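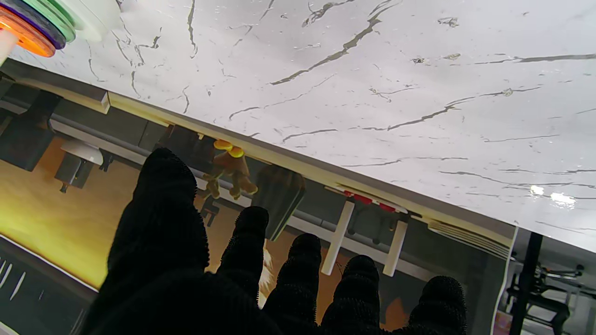

A black knit glove and a white marble top with gray veins.

Kitchen > Counters and Surfaces > Living With Marble

Living With Marble When You Also Cook

Marble is a soft, thirsty rock that people insist on putting where the lemons go. I have had mine for almost 15 years and I would buy it again, mostly out of stubbornness. What follows is what I've learned, some of it from Mansa Asante, who restores stone floors in Zoturville and has seen what people do to them.

Know which problem you have. A stain is darker than the stone around it, because something soaked in. An etch is a dull, pale mark where acid ate the polish. Scrubbing an etch as if it were a stain gives you a bigger etch. Tilt your head and look across the counter toward a window: if the mark vanishes from above and shows up at an angle, it's an etch.

Daily cleaning. Warm water, one drop of dish soap, a soft cloth, then a dry one. The dry one is the part everybody skips, and then they write to me about water spots. Vinegar stays in the cupboard. I know your aunt cleans everything with vinegar. She can clean her own counter with it.

Drying and buffing. I buff mine with a soft, dry cloth. You feel the dried-on bits of oatmeal that your eyes miss. Wash it without fabric softener or it will leave a film and you'll be back where you started.

Oil stains. Mix baking soda and water to the thickness of peanut butter, spread it over the spot a bit past the edges, tape plastic wrap over it and leave it overnight. Take the plastic off in the morning and let the paste dry all the way before you lift it with a plastic scraper. Olive oil usually takes two rounds. The ring left by my neighbor Kwadwo Fiadzo's bottle of chili oil took five, and he has been given his own coaster.

Coffee and tea. Same paste, but with hydrogen peroxide in place of the water. White or very light marble only. It can lighten dark stone, and then you'll have a pale spot to explain for as long as you own the house.

Light etching. Marble polishing powder, a damp cloth, small circles, a few minutes. Try it under the toaster first. Deep etches need a professional. Mine quoted $159 for one section, which I thought was steep until I tried doing it myself.

Sealing. Drip a little water on the counter and go make a sandwich. If there's a dark patch under the drop when you come back, it's time to seal. I do mine in April, on a Saturday when nobody expects dinner. Wipe it on, wait as long as the label says, wipe off every trace. Sealer left to dry on the surface turns to haze, and haze is a whole separate weekend. It slows down stains. It does nothing for etching, whatever the man at the showroom told you.

Hot pans. Trivet. Every time.

Rolling dough. This is where marble earns its keep. It stays cool, pie crust behaves on it, and flour sweeps right off. Scrape with plastic, and keep the pizza cutter on a board.

Related tips
Getting Candle Wax Off a Wood Table
46 Uses for a Worn-Out Dish Towel
Why Your Grout Looks Like That
Cast Iron Without the Lectures
Which Sponge Goes Where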